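Felicja Brzozowska had sung the second lead in Mistell for 327 performances when the Lerkska Theater gave her the first. She heard about it on a Saturday, in the stairwell, from the stage manager.

"Kazimiera's knee," Adjoa Kpodo said. "You're on tonight. Fitting at two."

Felicja went down to wardrobe. The green coat had been cut for a taller woman, and the dresser pinned up the hem without talking. Kazimiera Jasińska had worn it for 1,401 nights. There was lipstick on the inside of the collar that no cleaner had ever gotten out.
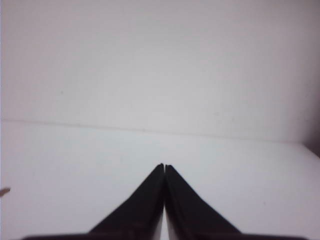 Black on white.

At four she walked the second act with the pianist, Zieliński, who played everything a little slow when he was worried.

"You can take it faster," she told him.

"I know I can."

They did the staircase number twice. She missed the turn the first time. The second time she made it, but landed on the wrong foot and had to shuffle to get back on the beat. Adjoa wrote something down in the prompt book and closed it.

Around six Kazimiera phoned the stage door. Felicja took the call standing up, with one arm in her robe.

"Don't look at the conductor in the waltz," Kazimiera said. "He mouths the words and he gets them wrong."

"All right."

"And the third step down is loose. I've asked them about it since the first winter."

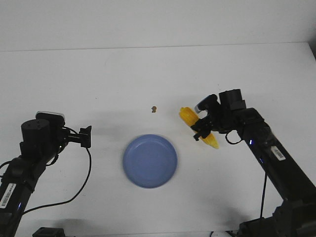
Felicja waited for something else — good luck, maybe, or a question about the coat. She could hear a television and a kettle starting up.

"Does it hurt?" she asked.

"Only on stairs," said Kazimiera, and hung up.

At the half-hour call Felicja went out behind the curtain in her practice shoes and found the third step. It moved when she put her weight on it. She stepped on it again, left foot, then right. On the other side of the curtain people were coming in and finding their rows.

Adjoa came across from the prompt corner with a roll of white tape and tore off a strip with her teeth.

"Where do you want it?" she asked.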